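Ticket 1568 - household / playroom
Subject: battery charger not charging, plus toy box mess
Status: reopened
Opened: Thursday, June 29, 2023

Problem as reported

USB battery charger that lives with the kids stuff. Plugged in, no light, no charge. Rechargeables come out as flat as they went in. It's the one we use for the Candirix night lamp and the singing thing, so kind of urgent, bedtime gets ugly without the lamp.

Already tried before opening this:
- different wall plug, same
- different outlet in the hall, same
- blowing on the contacts (I know)

Log

9:10 Couldn't find the charger. Not in the kitchen drawer, not on the shelf. Tipped out the craft bin, nothing. Put it all back, more or less.

9:25 Found. Cardboard box on the play mat, in with the toys and the soft stuff and a crumpled plastic pack. No idea how long it's been in there. No batteries in it.

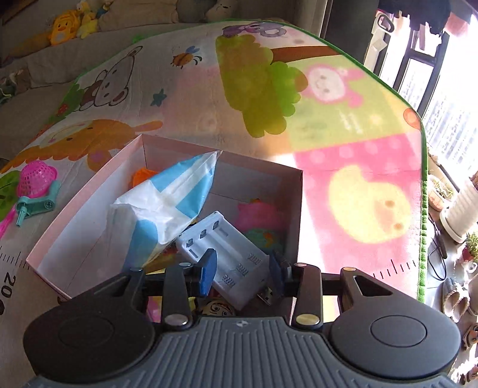 9:30 First look over. Springs are all there, none snapped off. Contacts at the other end need a proper look under the lamp, lots of lint around in general. The USB plug is the part that worries me, it sticks straight out of the body with no cable to take the strain, so anything dropped in on top is leaning on it. Wiggled it. Tiny bit of play? Might be normal, never checked when it was new.

9:40 Dry cotton swab on the contacts, then one with a drop of rubbing alcohol. Came off gray. Let it sit.

9:55 Plugged into the laptop with 2 batteries from the lamp. Nothing. Swapped ends in case I had one backwards. I did have one backwards. Light came on! Then went off when I let go.

10:00 Light stays on if I hold the plug up a little. So it's the plug or whatever is behind it. Contacts were dirty but that wasn't the whole thing.

10:10 Tried a short extension cable so it can lie flat on the desk with nothing pulling on it. Light on, stays on. Left it alone.

12:30 Still on. Batteries a little warm, not hot. Lamp works. Marked as solved, too early, see below.

3:15 REOPENED. Light off again. Cable had been nudged by the cat or the vaccum. Reseated it, light back. So workaround ok, fix not ok.

Side issue, same ticket, didn't want to open another one

Charger only ended up in the box becuase everything ends up in the box. Started sorting while the batteries were going. Rule for now is 3 piles on the mat:
- plastic food and kitchen toys
- anything soft, goes to the sofa
- anything with a plug, battery, or spring, goes UP, high shelf, today

Kitchen pile is the slow one. The play strainer is a dust trap, crumbs and fluff get in the squares and stay there. Warm water, dish soap, old toothbrush from the back, shake, air dry on a towel. Don't put it back in the bin damp, the Zirnville bin has a lid and last time the whole lot smelled. Soft pile is done, except I keep finding more.
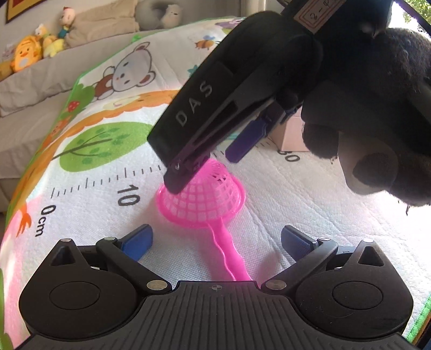

Reply from Lightfoot, 4:02
Toothbrush is fine but soak first, 5 minutes in the sink, then you barely have to scrub. More important, please stop using that charger if it only works at an angle. Loose plug means a bad joint inside and it can heat up where you can't see it. The extension cable takes the weight off, doesn't mend anything. Had one do the same and the plastic went brown by the plug. Did you check yours for that?

4:20 Checked. No brown. No smell either. But fair point, unplugged it and it's not going back on overnight. Will soak the strainer too.

4:35 Ordered a replacement off Rivevance, the kind with a separate cable this time so there's no plug sticking out to lean on. Says 5 to 7 days, so first week of July. Regular batteries in the lamp till then.

Reply from Lightfoot, 4:41
Good. Old one goes to electronics recycling, not the trash. And tape a note on it or it'll be back in the toy box by Sunday.

4:50 Note taped on. "BROKEN DO NOT PLUG IN". It's on the high shelf next to the tape.

Still open:
- replacement charger to arrive, test with lamp batteries before closing
- find a lidded tub for chargers and spare cells, label it
- strainer soaking, rinse after dinner
- screw on the lamp battery door is stripped, needs its own ticket probably

Status: waiting on delivery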